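Start Kurse Skripte Termine Kontakt

Küchenpraxis I, Skript zur vierten Einheit: Emulsionen und Salatsaucen
Dozent: Cosmin Stoica, Lehrküche Brastevcombe

4.1 Was ist eine Emulsion?
Öl und Essig mischen sich nicht von selbst. Wenn man sie kräftig schlägt, verteilt sich das Öl in kleinen Tropfen, aber nach kurzer Zeit steigt es wieder nach oben. Damit die Tropfen getrennt bleiben, braucht man einen Emulgator. In unserer Küche sind das vor allem Eigelb (Lecithin) und Senf.

4.2 Grundrezept Vinaigrette
50 ml Weissweinessig, 128 ml Rapsöl, ein Teelöffel scharfer Senf, Salz, Pfeffer. Das Salz wird zuerst im Essig gelöst, im Öl löst es sich nämlich nicht. Danach kommt der Senf dazu und am Schluss das Öl in dünnem Strahl. 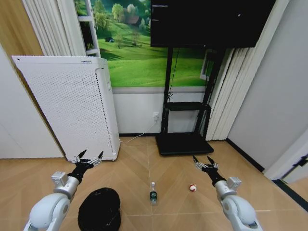

Wer die Sauce milder möchte, ersetzt einen Teil des Essigs durch kalte Gemüsebrühe. Die Menge des Öls bleibt dabei gleich. Bitte schmecken Sie immer mit einem Salatblatt ab und nicht mit dem Löffel, sonst wirkt die Sauce zu sauer.

4.3 Mayonnaise
Alle Zutaten sollen Zimmertemperatur haben. Das Eigelb wird mit Senf und etwas Zitronensaft verrührt, dann gibt man das Öl zuerst tropfenweise zu. Der häufigste Fehler ist Ungeduld in der ersten Minute. Eine geronnene Mayonnaise kann man retten: frisches Eigelb in eine saubere Schüssel geben und die geronnene Masse langsam einrühren.

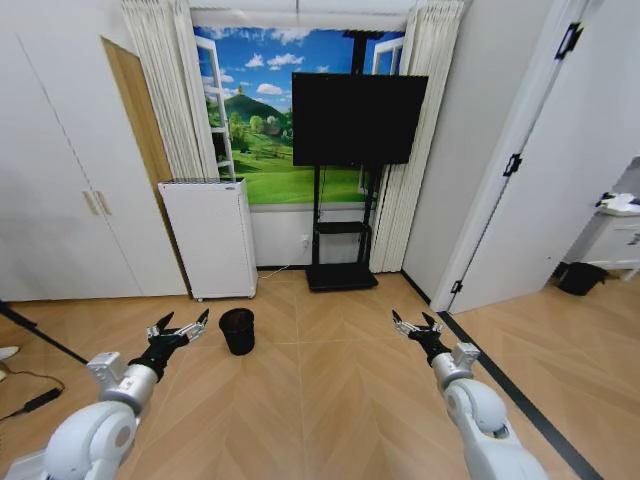
Abb. 1: Schwarzer Abfallbehälter auf hellem Boden mit Fischgrätmuster

4.4 Blattsalat und Rohkost
Blattsalat wird erst kurz vor dem Servieren angemacht. Bei Weisskohl und Karotten ist es umgekehrt, sie gewinnen durch eine Ruhezeit von 50 Minuten im Kühlschrank. Den Kohl vorher salzen und mit den Händen kneten, bis er Saft abgibt. Dieser Saft gehört mit in die Sauce, deshalb zu Beginn sparsam mit Essig sein.
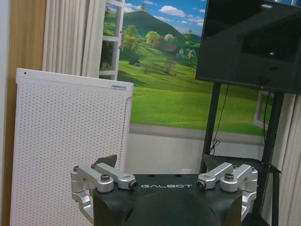 Abb. 2: Greifer mit Aufschrift «GALBOT»

Aufgabe bis zur nächsten Einheit: Stellen Sie beide Saucen zu Hause her und notieren Sie, nach wie vielen Minuten sich die Vinaigrette trennt, einmal mit und einmal ohne Senf.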